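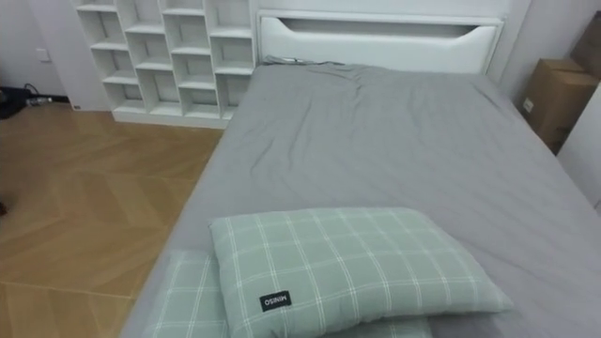

Can a robot make a bed yet?

Parts of it, slowly, if the bed has been set up for the purpose. Placing a pillow is within reach of current policies. Pulling a fitted sheet tight over four corners is still mostly done by people.

Clotitz Bedroom Chores: data card

Version of January 25, 2022
Maintainers: Selina Zürcher, Lorenz Gruber
Annotation lead: Shanti Saxena
Contact: open an issue in the Clotitz repository

Summary

Clotitz is a set of head-camera recordings of bedroom chores. It holds 1,513 episodes from furnished rooms in Hutedville. The chores are short and ordinary: move a pillow to the head of the bed, square up a stack of pillows, smooth a sheet, tuck a loose edge, clear small items off the mattress. Each episode covers one chore and carries one written instruction.

The set is meant for testing policies that already handle rigid objects on a tabletop. It is too small to train a general model from scratch.

Contents

episodes/ one folder per episode, with video and timestamps
instructions.csv episode ID, instruction text, annotator ID
outcomes.csv episode ID, label, free-text note
splits/ train, validation and test lists
tools/ loader and scoring script

The test split has 197 episodes. Rooms in the test split do not occur in train or validation. An earlier split mixed rooms and gave scores that were too high. Do not compare against numbers computed on it.

Labels

Every episode is labeled done, partly done or not done. The rules are in tools/rubric.txt. In short:

Pillow placement is done when the pillow lies flat at the head of the bed, tag side down, with its long edge parallel to the headboard.
Smoothing is done when no fold crosses the marked area. Shallow creases left over from packaging are ignored.
Tucking is done when the sheet edge is under the mattress along the full side named in the instruction.

Ursina Plattner and Selina Wallner labeled the test split independently. They disagreed on 10 episodes, all of them smoothing. Those were settled by a second viewing and are flagged in outcomes.csv.

Baseline

The Wyss baseline is a behavior cloning policy on a two-arm mobile base. We ran it in the Clastbridge test room for 358 trials. Full results are in results/wyss.csv. Observations from the trials:

Pillow placement was the most reliable chore. Most failures were grasps on the seam that slipped during the lift.
Stacked pillows were harder than single ones. When both covers have the same print, the policy often takes hold of both.
Smoothing worked near the foot of the bed and got worse toward the headboard, where the arms are close to full reach. The usual result was a fold pushed to a new position.
Plain sheets in one color gave poor depth readings. Low ridges were missed altogether under flat light.
No trial of fitting a bare mattress was completed without help.

A person does any of these chores in well under a minute. The policy took over four minutes for most smoothing trials, counting retries.

Known problems

Cords and chargers near the bed are not annotated. Anyone planning base motion from this data needs a separate obstacle source.
Most beds have a wall on at least one side, so approaches from the foot are overrepresented.
Duvets are absent. A batch recorded in December was dropped after a clock fault put the video and timestamps out of step.
Printed text on fabric may appear mirrored or upside down. Turn off flip augmentation if your model reads tags.

Usage

Run tools/check.py after download. It compares file hashes and lists missing folders. The scoring script expects one line per episode, with the episode ID and predicted label separated by a comma. Episodes left out of the file are scored as wrong.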